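The Last Table at Madura
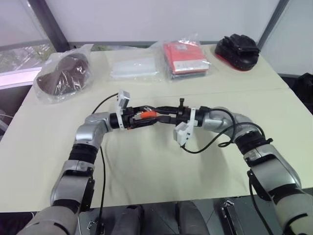
What do you pack first when a shop is closing?

Start with the soft things that fold, Elli Lappalainen always said, and leave the shoes until the end, when you know how much room there is.

She said it again on the Monday, at ten to nine, with her coat still on and a roll of tape round her wrist like a bangle. Didier Brunet had heard it every time they moved stock, and he loved it every time, because it meant the day had properly begun.

"And hats?" he asked.

"Hats go wherever they like. You know that."

Madura had sold clothes for 14 years from the same two rooms, and now it was going to sell them from one very long room in Hegarty Street, with a skylight! Elli had been to see it so often that the man in the café opposite had begun making her tea before she crossed the road. She could tell you where the sun fell at three o'clock. She had chosen the hook for her coat.

The packing, though, was the part Didier had been looking forward to. He adored bags. He adored the crackle of them, and the way a jumper that had sulked on a shelf since last winter looked brand new once it was folded and sealed with its label facing up. He had a method for scarves (thirds, then half, then a little roll) and another for caps, which he filled with tissue and set down as gently as eggs.

"Look at that," he said, holding up a red cardigan in its bag. "Who wouldn't want that? I want that."

"You've got two."

"I've got two because it's marvellous."

The Cirkamance order had to go separately. Cirkamance was a travelling theatre, and its wardrobe mistress wrote long, glorious letters in green ink asking for things like a waistcoat for a nervous bear. This time she wanted slippers, black with red soles, 13 pairs, for a dance of burglars. Elli had found them at Gudero, the old warehouse by the canal, after a whole afternoon up a ladder, and had come home with cobwebs in her hair and a grin you could have seen from the bridge.

Didier laid them out along the floor in pairs, toes to the skirting board. Then he went down the line again.

"Elli, there's one short."

"One pair?"

"One slipper. A left."

They tried the drawers under the till. They tried the window, the umbrella stand and the box marked BUTTONS — MIXED, which held 700 buttons according to its lid and a fair number of paper clips besides. Elli emptied her own bag on to the counter and found a bus ticket from May, a pear and the spare key they had both been blaming each other for.

"That's a triumph in itself," said Didier, and hung the key round his neck.

By noon the shelves were bare and the rooms had started to echo. Elli sang a bit to hear it. Didier joined in from the back, very loudly and in the wrong key, and reached for the last coat on the rail, the big green one with the deep pockets that children always put their hands in.

He stopped singing.

"Well?" called Elli.

He came through the doorway with the slipper on his hand like a puppet and made it bow to her. She laughed so much she had to sit down on a box, and the box, being full of hats, sank slowly underneath her.

"Wherever they like," said Didier, and went to fetch more tissue.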